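Takberg Dual-Arm Bench Simulator, Evaluation License
Pre-Acceptance Safety and Inspection Checklist
Supplier: Drusier
Reviewed for: Lo Presti training lab
Date: March 27, 2021
Build: 2429

Result codes: P = pass, C = pass with comment, F = fail, N = not tested

Section 1. Installation and license

1.1 Installer runs without administrator rights. P
1.2 License server reachable from the lab network. P
1.3 Evaluation period stated in the quote matches the license file. C
Comment: Quote says 90 days. The license file gives an end date but no start date. Drusier to confirm in writing.
1.4 Uninstall removes all services. F
Comment: The logging service stays registered. Manual removal works.

Section 2. Workcell model

2.1 Both arms mounted at the rear of the tabletop, bases clear of the work area. P
2.2 Bench frame and center support modeled as collision bodies. C
Comment: Bench legs are correct. The crossbars on the center support are visual only. A link driven into them passes through with no contact event.
2.3 Pedestals modeled as collision bodies. P
2.4 Colored blocks rest flat at reset, with no jitter or sinking. P
2.5 Block layout changes with the seed. P
2.6 Wall sign readable in the room view. F
Comment: The lettering does not resolve. If the sign is meant to carry the cell rules, trainees will not get them from the room view. Supply the text as a separate sheet.

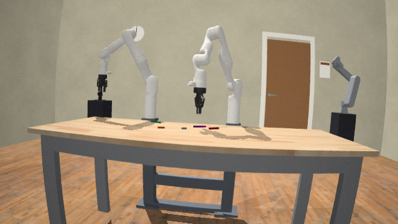
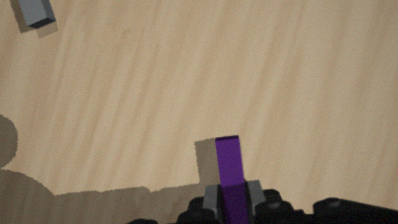
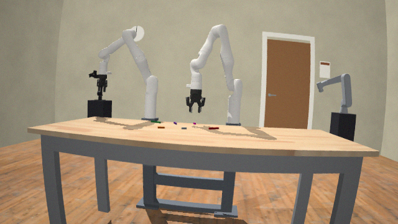
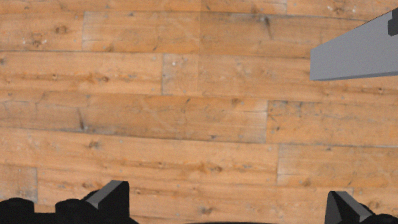 Room views and gripper views, Takberg bench cell

Reading time: 2 min

Section 3. Motion and limits

3.1 Joint limits enforced on both arms. P
3.2 Arm-to-arm collision check active by default. F
Comment: Off by default. The setting is under Advanced, Solver. It resets to off when a cell file from an older build is opened. This should ship on.
3.3 Speed cap applies in manual jog. P
3.4 Stop command halts both arms. C
Comment: The left arm stops first and the right arm follows after a visible delay. Acceptable in simulation. Do not use the simulator to teach stopping distances.
3.5 Restart after stop requires a separate reset. P

Section 4. Grippers and handling

4.1 Fingers open and close symmetrically. P
4.2 Block held between the fingers without interpenetration. P
Comment: Checked on the purple block, upright grip.
4.3 Grip retained during a stop. P
4.4 Grip force readout matches the commanded value. N
Comment: Readout not included in the evaluation license.
4.5 Dropped block reported in the event log. C
Comment: Reported when it lands on the tabletop. A block that reaches the floor is not logged.

Section 5. Cameras and records

5.1 Room view and gripper views share one clock. P
5.2 Gripper view usable for close alignment. C
Comment: Some grain and softness in the tabletop texture. Finger edges can still be used as a reference.
5.3 Shadows follow the light settings. P
5.4 Event log keeps full history. F
Comment: The log overwrites after 2000 entries without a warning. Export before each long session.

Section 6. Disposition

Not accepted at this build. Items 1.4, 2.6, 3.2 and 5.4 to be corrected by Drusier and rechecked. Item 2.2 may stay open if the crossbars are listed as a known limitation in the manual.

The Cilik cell file was not part of this inspection. It needs its own checklist, as it uses a different bench and pedestal layout.

Next review: October, or on receipt of a new build.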